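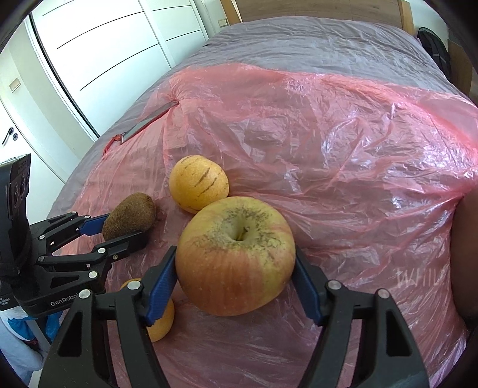
Fruit sorting on a bed, both hand-held grippers in play: one open around the apple, the other on the kiwi.

The woman who runs data collection for the Unden project is eating a sandwich when I ring and asks if that's all right. It is. We have half an hour before she has to go and move a car.

Unden is the joint thing between the Awad lab at Gitthorpe and Treteck, who build the arms. The question behind it is simple to say. How much does a robot learn about picking things up from watching people do it with a robot's hands? Meaning a pair of grippers on handles, with cameras on them, that a person takes round a home and uses on ordinary objects. No arm anywhere near. The arm comes later, back at the lab, and gets the same fingers fitted.

"People hear 'demonstration' and think we're filming hands," she says. "We're not filming hands. You've got two fingers with pads on, you squeeze, they close. If the fingers can't do it you can't do it either. Which is annoying, and which is the point really."

How annoying? "Very, the first morning. You go for an apple the way you've always gone for an apple and it shoots off. Then you slow down. By lunch you're all right."

The collection came to 3,000 recordings, from 30 homes, most of them in or just outside Gitthorpe. Bedrooms, kitchens, a landing, somebody's conservatory. Each recording is one short job, start to finish. Pick up the fruit, move the fruit, put it down without bruising it. Fruit was the main set, partly because it's cheap.

"And it's never the same twice," she says. "A block is a block. Buy a bag of pears and every one of them sits differently. Kiwis I have strong feelings about. They're small and fuzzy and they lie at an angle, and you've got to turn your wrist to meet them. The wrist turn was in the data before any of us had thought to ask for it."

I ask why homes and not a bench in the lab. They'd tried the bench. An earlier round, all at one table under one set of lights, and the model that came out of it was very good at that table. Moved across the corridor it was hopeless. She laughs at this, now.

"It had learned the table. We'd spent weeks teaching it a table."

So the rule for the second round was to take whatever surface was offered. Beds got used a lot, beds being big, flat-ish and in every home. Some sessions had a cloth or a plastic sheet down first. Plastic was the one the vision people complained about: wrinkles, glare, the fruit shifting when the sheet does.

"They wanted me to stop using it. I said no. Somebody's robot is going to have to deal with a shiny thing one day. I may have been a bit short about it."

Was she right? Sort of, she says, and here we get to the result, which she wants put carefully.

The team trained the same model twice. Same number of recordings each time. One version got recordings from only 2 of the homes, lots of goes at each job. The other got a spread across all of them, with few goes per home. Then both went on the arm and were put in front of fruit they hadn't met, on surfaces they hadn't met.

The spread version won, and won clearly. It reached for the right place more often and it dropped less. When it did miss it tended to open up, back off and try again, where the other one would carry on as if it had hold of something.

"Carrying thin air to the bowl. Very confident. Lovely smooth motion, nothing in the fingers."

What she won't say is that more homes is always better. They don't know where it flattens out. And the spread version was worse at one thing, stacking, where the same careful movement over and over seems to matter more. That's in the write-up too. She'd like people to read that bit.

"I've seen it passed about already as 'variety beats practice'. Well. For picking up, on our kit, with our fruit, yes. I wouldn't go further than that today."

On the shiny surfaces: leaving the plastic recordings out made the arm worse on plastic, no surprise, and also a bit worse on a varnished table. That second part she did find interesting. They haven't got an explanation she'd sign her name to.

We talk about the two-handed recordings, where a person has a gripper in each hand. These take longer and go wrong more. People favour one side without noticing, the other gripper just hangs there. The instruction sheet ended up with a line telling them to start with the weaker hand. It worked for some.

"You get this lovely thing when they relax though. One hand's opening round the next piece while the other's still closing on the last one. A single arm can't do that. Whether a pair of arms can, ask me in July."

Is that when the two-armed tests are? It's when the arms are booked. Treteck have them on another job till then.

I'd wondered about tiredness. The grippers have weight, the cameras add to it. Sessions were stopped after 20 minutes and people swapped over or had a drink. Early on they hadn't had a limit at all, and you could see it in the recordings, she says, the grips getting lazier, fruit being nudged into place instead of lifted. Those are still in the archive but not in the training set. Somebody wants to use them for a seperate study on bad grips. She's all for it.

The other thing she throws out less of than I'd expected is mistakes. If a pear rolls away and the person goes after it and gets it, that stays. Only recordings where the job never gets finished come out, or where a camera stopped. I ask whether that was planned. It was argued over, for most of one Sunday, in a kitchen, with the heating broken.

"My view was, the machine is going to fumble, so show it some fumbling with a decent ending. The other view was that you'd teach it to fumble. Both fair. We ran it both ways in the end and keeping them in came out ahead. Not by miles."

What do people get wrong about the work? She thinks for a bit, chewing. Probably how much of it is carrying boxes upstairs. And labelling. Every recording has a written line saying what was done, and the lines were written by different people, so one person's "put down" is another's "place" and a third wrote "pop on the bed" for an entire afternoon. All that had to be gone through by hand.

"I did leave a few 'pop's in. The model copes."

Next is drawers and doors, things that move in one direction and push back. The pads may need changing, they grip fruit nicely and slide on a thin handle. She'd also like to know if a home full of clutter teaches more than a tidy one, as everyone she's visted so far has cleared up before the team arrived, however much they're begged not to.

"We send a message saying please leave it as it is. They hoover."

Then it's time for the car. She says to email if anything needs checking, ideally before four.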